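Search the boards Go

Home | Forums | Reviews | New Members | Log In

Stamatopoulos's "The Lantern Keeper" on blu-ray, worth the upgrade? 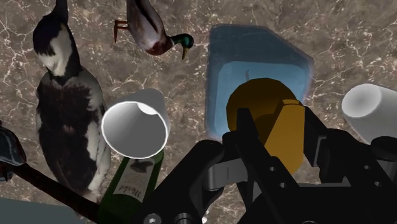 Stastlow, June 10, 2019

reelmarrow wrote:
Evening all! I finally sat down with the new Drurkik blu-ray of The Lantern Keeper over the weekend, after putting it off for months because I already own the DVD (the 2004 one with the ugly green spine, you know it) and my wife has opinions about me buying things twice. For anyone who hasn't seen it, it's the Stamatopoulos picture where a doctor takes a post at a lighthouse and slowly works out that the previous keeper never left. Not a lot happens for the first half hour, I'll grant you, but once the fog rolls in I'm a happy man.

The picture is lovely. You can read the titles on the books in the doctor's study now, and the night scenes look like night and not like soup. Sound is plain old mono, clear enough, a bit of hiss in the cellar. Extras are thin, just a trailer and an interview with the editor that runs too short. I'd still say buy it.

Custódio Cordeiro wrote:
Nice write-up, reelmarrow, and good to see somebody sticking up for this one. I have to disagree about the night scenes, though. To my eye they've gone much too blue. I saw a print at the old Clornemar theater back in 2000 and I remember the fog being almost yellow, a kind of sick lamp color, and it made the whole staircase sequence so much creepier. On the new disc it looks like everyone's in a swimming pool.

Now, memory plays tricks, and I was sitting behind a very tall man. But I put the DVD on right after to compare and it's warmer there too.

fogbank442 wrote:
DVD colors were all over the place in those days, I wouldn't use that as a guide to anything. Mine makes the doctor look like he has jaundice.

Na-rae Koo wrote:
Hello friends! I come down somewhere in the middle on this. The outdoor night stuff does look too blue to me, especially the rowboat, but the interiors are gorgeous and I wouldn't trade them. When the housekeeper comes up the stairs with the candle I got actual goosebumps, and I've seen the thing more times than I've seen my cousins.

What I really wanted to ask is whether anybody else's copy skips near the end, right as he opens the lamp room door. Mine freezes for a second and then jumps to him already inside. I've tried it in both players.

reelmarrow wrote:
No skip on mine, Na-rae. Might be worth writing to Drurkik, they swapped out a bad disc for me last December and were very nice about it, though it did take a while.

Custódio, I turned the color down a notch on my TV after reading your post and I'll admit the rowboat looked better. The staircase I still like the way it is!

Custódio Cordeiro wrote:
I'll take half a victory. Na-rae, mine plays fine too, so yours sounds like a dud.

fogbank442 wrote:
They only pressed about 600 of the slipcase version, so if that's the one you have, ask them to send just the disc and hang on to the box.

Na-rae Koo wrote:
Oh, good thinking, it is the slipcase. Writing to them tonight, thank you all so much!

Recent topics
Best haunted lighthouse movies
Region-free players under the TV, what are you using?
Mono or fake stereo on old horror discs
Stamatopoulos box set wish list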